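Codbridge Introduces Play Kitchen Tableware and Food Set for Early Learning Rooms

Line combines child-scale dishes, pretend groceries and a tabletop activity guide; orders open in September

CODBRIDGE — Calari, a supplier of furniture and learning materials for preschools and child care centers, today announced the Plindorholm Tabletop Collection, a range of pretend food and dishes intended for use on standard classroom tables. The collection is sold in room packs and as individual replacement pieces. Orders open in September through the company's catalog and through regional school supply dealers.

The Plindorholm Tabletop Collection replaces the Montoya play kitchen line, which Calari has sold for nine years. Montoya was designed around a freestanding stove and sink unit. Customer orders over the past three years showed a steady shift away from the full unit and toward loose dishes and food. Many centers reported that floor space was the limiting factor. The new range requires no kitchen unit and can be set out on any flat surface that is at least 25 inches deep.

The product team began by reviewing 537 replacement requests received under the Montoya line. Most requests were for small food items, followed by mugs and then by plates. Bowls were rarely replaced. These results were used to set the proportions of each room pack, so that the items most often lost are supplied in larger quantities at the start.

Pieces fall into two groups. The dish group consists of plates, bowls and mugs in solid colors. The food group consists of fruit, vegetables, bread, slices and condiment bottles. Items within the food group vary in size on purpose. Small pieces such as berries call for a fingertip grip, while bottles call for the whole hand. Flat pieces such as fruit slices are harder to lift from a smooth surface and are recommended for children who already handle the rounder pieces with ease.

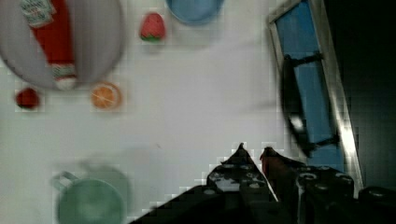

Color was treated as a sorting feature throughout development. Food is grouped by dominant color on the packing card, and the dishes are supplied in several colors so that a teacher can ask for matching by color, by type or by both. Pale tabletops gave the clearest contrast in the company's own room tests. Dark or strongly patterned tables are usable, but a plain cloth or mat is advised for sorting work.

Each room pack includes an activity guide printed on heavy stock. The guide describes setting a place, clearing a table, sorting food from dishes, serving from a shared plate and packing away. Activities are written in short steps and can be run with two to six children at one table. No activity requires water, real food or electricity.

The section on clearing was expanded after early sessions in Codbridge. Teachers asked for a fixed order of work, and the guide now recommends that food be removed from the plates first, mugs second, and plates and bowls last. Food goes into the shallow tray and dishes go into the deep one. A reduced version of the activity, using one plate and four food items, is provided for younger groups.

Calari also revised the storage system. The Montoya line shipped in a single large bin, and customers reported that small pieces settled at the bottom and were not put back into use. The new trays nest when empty and stack when full. Each tray carries an outline label on its short side, where it remains visible on an open shelf. Replacement labels may be ordered at no charge.

Cleaning instructions are unchanged from the previous line. Pieces should be wiped with a damp cloth and mild soap, then air-dried before they are returned to the trays. The dishes may be placed on the top rack of a dishwasher. The food pieces should not be placed in a dishwasher or soaked. Printed labels on condiment bottles should be wiped gently and should not be scrubbed.

The first production run is 2,000 room packs. Calari expects to ship initial orders within four weeks of receipt. Centers that order more than 100 packs will be assigned a separate delivery schedule and may request mixed tray colors. Single pieces will be available from the same date, packed in sets of five for food and sets of two for dishes.

Existing Montoya customers may continue to order matching parts for the stove and sink unit until current stock is gone. Dishes from the two lines are close in scale and can be used together — the Plindorholm plates are slightly wider and will not fit the Montoya drying rack. Food pieces from either line fit the new trays.

The collection is recommended for children age three and older under adult supervision. It is not intended for use with children who still put objects in their mouths. The full list of pieces, tray dimensions and the packing card are included in the dealer information sheet, available on request.

About Calari

Calari designs and distributes tables, shelving, storage trays and pretend play materials for early learning rooms. The company operates a design office and a warehouse in Codbridge and sells through its own catalog and through school supply dealers.

Press and dealer inquiries: Calari Press Office, Codbridge. Samples of individual pieces can be sent to trade publications on written request. The office is closed on Sunday.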